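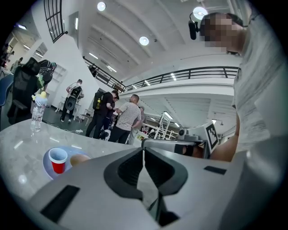 Does marble really keep things cool?

People say a marble table is colder than a wooden one. Is it? Put your hand on each and you would swear so. But your hand is a poor thermometer.

Leave both tables in the same room overnight and they end up at the same temperature. Marble simply pulls heat out of your skin faster, so it feels chilly. Wood pulls it out slowly.

What about a bun on a plastic plate? Some cooks claim a stone top keeps it fresh. I doubt it -- the plate is in the way, and plastic is slow to let heat through.

Don't take my word for it. Halina Adamczyk's class tried it in July with 2 thermometers, one taped to each table. They waited 50 minutes. Both showed the same number.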